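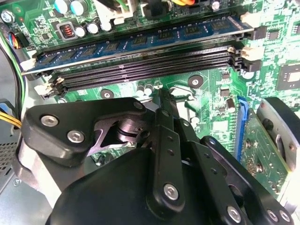
Memory upgrade on the Unik desktop, only half the RAM showing up. I've had this old machine for years and love it to bits, so when it started crawling in January I decided it deserved more memory and not a trip to the tip. It has four slots on a green board, and I'm now back to the bare minimum for testing: the blue stick in the topmost slot, the other three black ones empty, a latch on each end. With that one stick it starts every time! With two it either beeps at me or comes up and only counts the first one. Any pointers very welcome, I'm having a great time with this but I would like my desk back.

Ticket: 429
Opened by: Leif Baldursdóttir
Opened: Apr 3, 2024
Product: Unik desktop, tower case, bought second-hand
Status: Solved

What I've tried before writing in:
Swapped the two sticks over. Same result with either one in the top slot, so I think both are fine.
Cleaned the gold edges with a soft dry cloth.
Blew out the slots (a hand blower, not my mouth, I have read the warnings).
Loaded the default settings in the setup screen.
Put a new coin battery in, which at least fixed the clock.

The second stick has always gone in the slot right next to the first. It clicks down nicely at both ends.

Reply from Arnardóttir support desk
Hello Leif, thanks for such a thorough list. Two questions. Are both sticks the same make and size? And could you try the second one in each of the remaining slots in turn, with the mains lead out of the wall every time? On a lot of four-slot boards the pairs are not side by side. Please also check the power plug on the board near the memory, as it can ride up a little when people are working in there.

Leif Baldursdóttir
Same size, different makes. One is the blue one, the other came in a padded bag from a shop called Rirnley and is green.

Power plug was fully home, but I pushed it anyway. The wires up at that end are a bit of a jungle, so I tucked the yellow and orange bundle back as far as it would go.

Now the fun part. Results, top stick left alone throughout:
Second slot: three beeps, black screen.
Third slot: starts!! Both sticks counted!
Fourth slot: starts, but slower to get to the logo, and only one stick counted.

I did a little dance in the kitchen. Is the third slot the right one or have I just got lucky?

Reply from Arnardóttir support desk
That is the answer we were hoping for. First and third together is a very common pairing, so leave them there. Before we close this, could you run the memory test from the start-up menu? Let it go through 6 full passes if you can spare the machine overnight. Mixed makes can get along for an hour and then fall out.

Leif Baldursdóttir
Left it going overnight. 6 passes, no errors. I also opened the photo catalogue that used to bring it to its knees, 2,000 pictures from the Codorport walking club, and scrolled from one end to the other without a single hang. Then I opened 200 of them at once for the sheer joy of it. Fine!

One thing for anyone else who finds this: press the stick at both ends, not in the middle, and look at the latches afterwards. On my third attempt the left one had only come up halfway and I'd have sworn it was in.

Reply from Arnardóttir support desk
Lovely news. I'll mark this as solved. If you get the beeps again, take the second stick out and reply here with how many and how long, and the ticket will reopen.

Leif Baldursdóttir
Will do. Side panel is back on, all four screws accounted for. Thank you!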